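**Hilo: Errores ECC corregidos en una sola ranura tras cambiar de procesador**

Subforo: Estaciones de trabajo y servidores domésticos

---

**tarik_toprak** · 1 de diciembre de 2019

Abro hilo porque el de junio sobre memoria registrada está cerrado y el caso no es el mismo.

Torre de sobremesa con placa de servidor de segunda mano, comprada en Prakitz. ECC activado en BIOS, patrol scrub activado, sin overclock de ningún tipo. Uso: compilación, un par de máquinas virtuales y las copias nocturnas con Drusik. Con el procesador anterior, el registro de eventos estuvo limpio todo el tiempo que lo miré.

Tras pasar a un modelo con más núcleos del mismo zócalo, el kernel empieza a registrar errores corregidos. Todos en el mismo canal y todos en el mismo módulo. Ninguno sin corregir. En el último ciclo de carga el contador de EDAC se quedó en 639.

Lo que he comprobado:

- BIOS en la última versión publicada para la placa, valores por defecto cargados después de actualizar.
- Temperatura de los módulos bajo carga: 41 °C.
- Una pasada completa de test de memoria desde USB: cero errores, aunque sospecho que la herramienta no lee bien los corregidos en esta plataforma.
- Frecuencia de memoria: la nominal de los módulos.
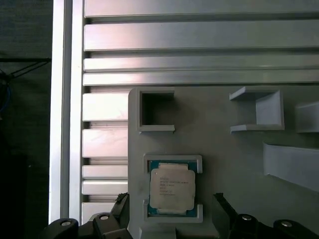 La duda es si empiezo por los módulos o por el zócalo. Mi hipótesis es que el módulo ya estaba en el límite y el controlador de memoria del procesador nuevo, que entrena a una frecuencia mayor, lo ha dejado en evidencia. El anterior limitaba la memoria un escalón por debajo.

---

**muzeyyen_s**

Antes de hipótesis, intercambio cruzado. Mueve el módulo señalado a un canal sano y el sano al canal señalado. Hay dos resultados posibles:

1. El error sigue al módulo. Módulo defectuoso, fin del hilo.
2. El error se queda en el canal. Ranura, pistas, zócalo o controlador.

Todo lo demás es literatura hasta que tengas ese dato. Y borra el registro del BMC antes de arrancar, que si está lleno deja de escribir en algunas placas.

---

**ataberk_ozkan**

De acuerdo con el intercambio, en desacuerdo con el «fin del hilo». Un módulo con márgenes justos puede fallar en la ranura más alejada del zócalo y comportarse en la más próxima. He visto módulos que «seguían» el error en dos intercambios de tres. Yo haría cada prueba dos veces, con el mismo tiempo de carga.

Por otra parte: ¿qué presión tiene el disipador? En estos zócalos con muchos contactos, apretar los tornillos en orden incorrecto, o uno más que otro, es suficiente para perder un canal entero o para degradarlo. Un canal perdido se ve enseguida porque falta capacidad. Uno degradado se ve como lo que describes.

---

**tarik_toprak**

Intercambio hecho, dos veces por sentido. El error se queda en el canal. El módulo sospechoso lleva ahora toda la carga en otro canal sin un solo evento.

Disipador: apretado en cruz, media vuelta por tornillo, hasta el tope. No tengo destornillador dinamométrico. Pasta Flinex, la normal.

---

**bulent_karabulut**

Entonces descarta el módulo y descarta también tu teoría de la frecuencia, o al menos la mitad. Baja la memoria un escalón en BIOS y repite la carga. Si los errores desaparecen, es un problema de margen de señal, y eso puede ser igualmente un contacto sucio: un contacto con resistencia más alta aguanta a frecuencia baja y falla a la alta.

Sobre la pasta: comprueba que no haya llegado a los contactos del procesador. Flinex no es conductora según la ficha, pero sigue siendo un dieléctrico metido entre un muelle y una almohadilla dorada. El efecto es mecánico más que eléctrico.

Procedimiento que sigo para reasentar:

1. Apagar, desconectar la fuente y esperar a que se apague el LED de standby.
2. Calentar antes el conjunto con unos minutos de carga, así el disipador se despega girando y no tirando.
3. Limpiar la tapa metálica **antes** de abrir la palanca.
4. Abrir palanca y placa de presión, sacar el procesador en vertical.
5. Inspeccionar los contactos del zócalo con luz rasante, desde dos ángulos. Un pin doblado rompe el patrón de reflejos.
6. Limpiar las almohadillas del procesador con isopropílico del 99 % y bastoncillo sin pelusa. En el zócalo no se frota nada.
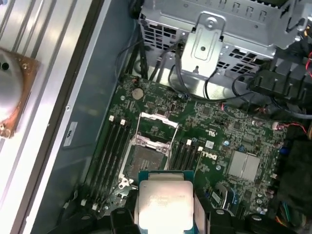
7. Bajar el procesador recto, con las muescas alineadas, y soltarlo. Si hay que empujar, está mal orientado.
8. Cerrar la palanca y volver a montar el disipador con pasta nueva.

El punto 5 es el que más gente se salta y el que más casos resuelve.

---

**ataberk_ozkan**

Discrepo con el punto 2. Con la máquina fría y un giro de unos grados, el disipador sale igual en cualquier zócalo que tenga placa de presión, porque el procesador está sujeto. El calentamiento es para los zócalos de pines con retención por fricción, donde sí te puedes llevar el procesador pegado. Aquí es superfluo y además te obliga a trabajar con las piezas calientes.

---

**bulent_karabulut**

Superfluo, sí. Perjudicial, no. Con pasta vieja y seca el giro en frío exige bastante par, y ese par lo absorbe el marco de retención. Cada uno que haga lo que quiera.

---

**muzeyyen_s**

Os desviáis. Falta un dato: ¿el evento es siempre en el mismo bit o en la misma línea de datos? Si decodificas el síndrome y sale siempre el mismo bit, es una línea concreta y apunta a un contacto. Si sale repartido por toda la palabra, apunta a reloj, mando o alimentación del canal. Con cuatro canales y tres limpios no miraría la fuente todavía.

---

**eylul_aksoy**

La fuente yo sí la miraría. Tuve una Soylu con rizado alto en los 12 V y los síntomas eran errores corregidos en un solo banco, siempre el más cargado. Cambié la fuente y desaparecieron. Un procesador con más núcleos consume más y el regulador de memoria cuelga de la misma entrada.

---

**muzeyyen_s**

El regulador de cada grupo de ranuras alimenta normalmente dos canales, no uno. Si fuera el rizado de entrada, esperaría eventos en la pareja, aunque fuesen asimétricos. Posible, pero muy abajo en la lista. ¿Mediste el rizado o lo dedujiste al cambiar la fuente?

---

**eylul_aksoy**

Lo deduje. No tengo osciloscopio. También es verdad que al cambiarla moví la placa y saqué la mitad de los módulos, así que no puedo separar una causa de la otra.

---

**tarik_toprak**

Resultados, por orden:

- Un escalón menos de frecuencia: cero eventos en un ciclo completo.
- Vuelta a la nominal: reaparecen antes de una hora.
- Síndrome decodificado: siempre el mismo bit. Bien visto.

Con esto desmonté. Contactos del zócalo sin nada doblado, que yo pueda distinguir. En las almohadillas del procesador había una mancha mate cerca de un borde, compatible con residuo de pasta o de grasa de dedos. Venía usado y reconozco que no lo limpié por debajo la primera vez. Limpieza con isopropílico, dos bastoncillos, secado y vuelta al zócalo.

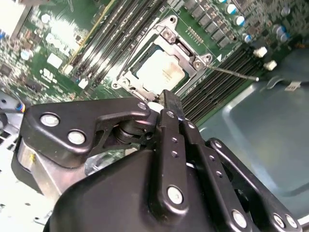
Disipador apretado esta vez por cuartos de vuelta. Carga en marcha a frecuencia nominal, con el mismo trabajo de compilación y la misma tarea de Drusik para que los ciclos sean comparables.

---

**ataberk_ozkan**

Has cambiado dos variables a la vez, limpieza y apriete. Si funciona no sabrás cuál era.

---

**tarik_toprak**

Correcto. No pienso ensuciarlo otra vez para averiguarlo.

---

**bulent_karabulut**

Deja el umbral de aviso del BMC bajo durante un tiempo. En muchas placas viene de fábrica tan alto que te enteras cuando ya hay un error sin corregir. Yo lo pongo en diez por día. Y no te fíes de un ciclo corto: los contactos intermitentes dependen de la dilatación, así que conviene incluir varios arranques en frío.

---

**tarik_toprak**

Actualizo. Unas 2.000 compilaciones del árbol completo entre carga continua y arranques en frío, frecuencia nominal, contador de EDAC a cero en los cuatro canales. Umbral del BMC bajado a diez.

Queda pendiente el aviso por correo, que en esta placa solo admite SMTP sin cifrar. Si alguien lo ha resuelto con un relé local, le agradezco la configuración.

---

**muzeyyen_s**

Relé local escuchando solo en la interfaz de gestión, con TLS hacia fuera. Te mando la plantilla por privado. Edita el primer mensaje con la solución, por favor, que el de junio se cerró sin ella.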